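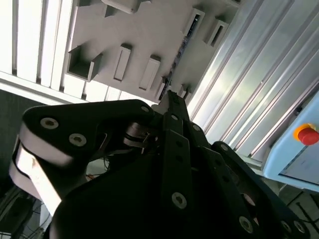 The gripper pointing up at its practice piece, red stop button just in view on the right.

Bench tips for building a gripper arm (mostly learned the slow way)

I've been putting a robot arm together in our shared workshop at Tusham since January, and people keep stopping by the bench to ask how it's going and what they'd need for one of their own. So I've written down the things I find myself saying over and over. They're in no particular order, and some of them would do just as well for a bicycle or a washing machine.

Start with the stop button
Put the emergency stop in before anything moves. I know, you want to see it wave! But wire the button first, mount it where you can slap it without leaning past the arm, and test it every time you sit down. Mine is the ordinary sort, a red cap in a yellow ring. If you have to look for yours, it's in the wrong place.

Keep your hex keys with the job
My gripper is all flat black plates and silver socket-head screws, and I was forever wandering off with the one key that fitted. Now there's a magnetic strip on the wall with the keys for this job on it and nothing else. Buy decent keys too (the free ones in the packet round off, and then they round off your screws, and then you've lost an evening to drilling one out). Push the key right to the bottom of the socket before you turn it. If it feels gritty, pick the muck out with a cocktail stick.

Threadlock, but only a dab
Anything that pivots will shake its screws loose sooner or later. I put a tiny drop of the Haldane medium-strength stuff on the clean thread and leave it overnight. Don't squirt it into the hole, and keep it well away from plastic. Once it's set I put a dot of nail varnish across the screw head and the plate, so if the line breaks I know that screw has turned. Pink shows up beautifully on black.

Leave slack in the cables
Move the arm to the furthest place it'll ever go, by hand, with the power off, and then fasten your cables. I did it the other way round first time and pulled a plug clean out of its board. Soft hook-and-loop ties while you're still changing your mind, proper cable ties when you've finished, and trim the tails flush or you'll scratch your wrists to bits. 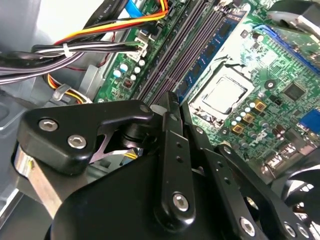
Archie Pringle
Bench tinkerer and keeper of the Tusham parts drawers

Practise on an old computer
You can't do better than a desktop with its lid off. The one on my bench is a Dell, and it's got everything you'd want to try a gripper on: memory slots with those little white latches, a thicket of orange and yellow wires to stay out of, and corners where the fingers only just fit. Unplug it at the wall, take the mains lead away altogether, and leave the power supply box shut. There's nothing in there you need, and it can hold a nasty charge.

Watch out for a processor with no cooler on, too. It's a lovely flat shiny target and it's ever so easy to come down on it. I bring the arm in high, stop, have a look, and then go down at the slowest speed the controller will let me have. Wear an earthing strap if you'd like the board to live afterwards.

Mark where things go
Put masking tape on the bench and draw round whatever you're working on. If the case gets nudged, all your saved positions are wrong and you won't know until something crunches. I also write each position in a notebook with a silly name next to it. I'm up to number 131, and half of them are rubbish, but I'd rather have them on paper than try to remember what I meant.

Power and money
My motors run from a 24 volt supply and I paid 240 pounds for the lot second-hand, supply included. Label both ends of every lead before you unplug a single one. The Briveo controller came with a plug that fits perfectly well upside down, which I found out by doing it. A blob of white paint on the top side sorted that.

Squeeze gently
Set your grip force with something you don't mind breaking. I used digestive biscuits, then an empty egg box, and only then went on to small plastic parts. If a part slips, try a scrap of bicycle inner tube glued to the fingertips before you turn the force up. Rough the metal with fine wet-and-dry paper first and wipe it with meths, or the rubber will peel off by teatime.

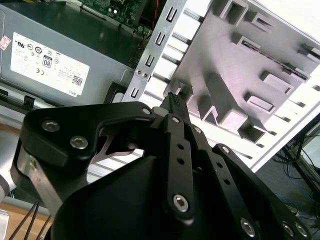

How often should I grease the joints?

Once a month is plenty for an arm that gets used at weekends. Wipe the old grease away first, put a very thin smear of light white grease on each pivot, work the joint back and forth by hand and wipe off whatever squeezes out. Too much just collects dust.

Tidying up
Park the arm low with the fingers open, switch off at the wall and hang the key on its hook. Small screws go in a jam jar lid with a magnet stuck underneath. If you borrow the Herard screwdriver set from the end bench, please put the longest one back in its slot, I've had to buy it twice.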